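ok so who wants a robot failure story. thread. typing this between runs so forgive the spelling

background for new people: we do kitchen pick and place in sim first, then move it over to the real arm (two-finger gripper, we call it Jeltus, long story). food items, plates, bowls, the usual kitchen junk

last night's batch died. All of it. well, not crashed, worse. It finished and said everything was fine

success rate on the drumstick task went from decent to perfect overnight. perfect. Raimo Nurmi posted it in the channel with a trophy and I got a bad feeling right away

opened the replays. fingers come down, wide open, never close. Never touch the chicken. Episode ends, SUCCESS in green

did that 5 times in a row with different seeds. same thing every time. hand hovers, stops, collects its reward

first guess was the checker. It wasnt the checker. spent most of the morning in there for nothing, sorry to Nuwan Rathnayake who wrote it and had to listen to me

second guess, contact sensing. closer. the sim was reporting a contact on both fingers from step one, before the arm had moved at all
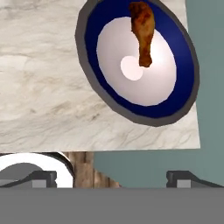 and contact on both fingers is what the grasp check reads as "holding something". so as far as the policy knew it was born holding a drumstick. why would it bother closing

Silvana Vasconcelos found it. took her one coffee. somebody (me) merged the new collision shapes for the fingers and the pads overlap the finger links by a hair. so the gripper is touching ITSELF. forever

self contact was supposed to be filtered out. the filter goes by link name. I renamed the links. yep

now the part that is less funny

the same grasp check runs on the real arm. Same file. there's a rule in there that says if you are holding something, dont do the slow approach, you already have the thing, go go go

so if that had shipped to the real one, it comes in at full travel speed toward a plate it thinks it already picked from. and there are people's hands near that plate sometimes

it did not ship. Only reason is the hardware cell was down for a cable swap. That is luck, I'm not going to dress it up

Ginette Turcotte runs safety for us and she was very calm about it, which was scarier than yelling. Wrote it up as a near miss, same as if it had happened on the floor. I think that's right

fixes so far:
filter goes by link ID now, names can be whatever
sim refuses to start an episode if a finger reports contact at step zero
slow approach is always on near the counter, holding or not. costs us time, dont care

someone asked why the speed limit wasn't in the arm controller to begin with. There is one. it's set for the empty cell, and the lower one for when the gate is open gets triggered by the gate. which people prop. we are having a seperate conversation about the gate

and yes we are throwing out the run. 600 episodes of a robot waving at poultry. Raimo took the trophy down

also going back over every batch since the rename. 8 so far look ok, those were bowls and they use the older gripper file. haven't gotten to the rest

if you train on a grasp flag, go look at your first timestep. just print it. mine said TRUE TRUE before anything moved and it had been sitting in the logs the whole time

q from the replies: did the learned policy do anything useful at all? no. it learned to go near food and stop

another q: would a force threshold have caught it. Maybe?? overlap force was pretty big in some poses and tiny in others. Silvana thinks a threshold just hides it until it picks a bad pose. I'm with her

rerun is going now with the fixed shapes. first few episodes it missed the chicken completely and scored zero and I have never been so happy about a zero

will post the curves tomorrow if they're not embarassing. going to eat something that is not chicken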